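FOR IMMEDIATE RELEASE

Wednesday, December 14, 2022

Wadetholm Residents for Open Books asks council to hold off on second parking contract

WADETHOLM – The town council is set to vote next week on whether to extend its paid parking deal with Dultent, the private company that has run the meters and the Nadow payment app on Kurup Street since August. Wadetholm Residents for Open Books is asking the council to put that vote off until the town releases the numbers it promised when the first contract was signed.

We were told in the summer that paid parking would free up spaces for shoppers, cost the town nothing and bring in money for sidewalk repair. Those are three separate claims. So far the town has offered figures for none of them.

What the town has released is a two-page update. It says the program is "performing as expected," but it does not say what was expected. It says merchants have "responded positively," but it does not say which merchants, how many were asked or what the question was. Our members went to the businesses on the east side of Kurup Street and could not find an owner who remembered being asked anything.

One number did come out, after we filed a records request. Dultent wrote 2988 parking tickets between the start of the program and the end of last month. The contract covers 46 spaces. We would like someone at town hall to explain how that many tickets on that few spaces shows a system drivers understand.

"If you call it a success, show me the sheet of paper that says so," said Parvathi Reddy, who chairs the group and has lived two blocks from Kurup Street for most of her adult life. "I have asked for it at the meetings and I have asked for it in writing. What I get back is that the program is new and we should be patient. Fine, but then why are we in such a hurry to sign up for more of it?" 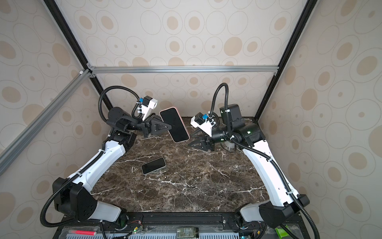
Two robot arms in an enclosure with patterned wallpaper on the walls.

The extension would add the library lot and both sides of the street in front of the post office. It would also change the terms. Under the present agreement either side can walk away with 30 days' notice. Under the draft now before the council, the town would be locked in for 4 years, and would have to pay Dultent for "lost revenue" if it took any space out of service. The draft does not put a limit on those payments. It does not say whether a street fair, a water main break or a snow emergency would count.

The mayor's office has said these are standard terms. They may be. We asked for the names of other towns that have signed them and have not had an answer.

We also have doubts about the money. Ticket income is split between the town and the company after "operating costs," and the company decides what those costs are. The town has the right to look at the company's books once a year. Nothing we have been given shows that it plans to. Residents have not been told how much has reached the sidewalk fund, or whether a sidewalk fund has been opened at all. The words appear in the mayor's August announcement and, as far as we can tell, nowhere in the town budget.

Kiều Hứa, a member of the group who keeps books for several small businesses in town, read the draft at our request. "There is a section on what the town owes the company and it runs for pages," Hứa said. "The section on what the company owes the town is one paragraph, and most of it is about the color of the signs."

Our group does not have a position on whether drivers should pay to park downtown. Some of our members think they should, some would like the old two-hour signs back, and the matter has been argued at more than one meeting. What we agree on is that a contract this long should not be voted on with this little in front of the public.

We are asking the council to do the following before any vote:

Release monthly income and ticket totals for Kurup Street, including how many tickets were appealed and how many were dropped.

State in writing what has been paid into the sidewalk fund, and where that fund is kept.

Publish the full draft contract, with attachments, on the town website. The version posted there now is missing its last two attachments.

Take out the "lost revenue" clause or put a dollar limit on it.

Hold a public hearing in the evening. The only session so far on paid parking began at ten in the morning on a workday – and the agenda went up the night before.

Council members have told us they expect the extension to pass. We will be at the meeting anyway, and we will bring copies of the draft for anyone who has not read it, council members included.

About Wadetholm Residents for Open Books
Wadetholm Residents for Open Books is an unpaid group of town residents that reads local contracts and budgets and reports on them. It takes no money from the town or from companies that do business with it, and it does not endorse candidates.

Media contact: Parvathi Reddy, Wadetholm Residents for Open Books

###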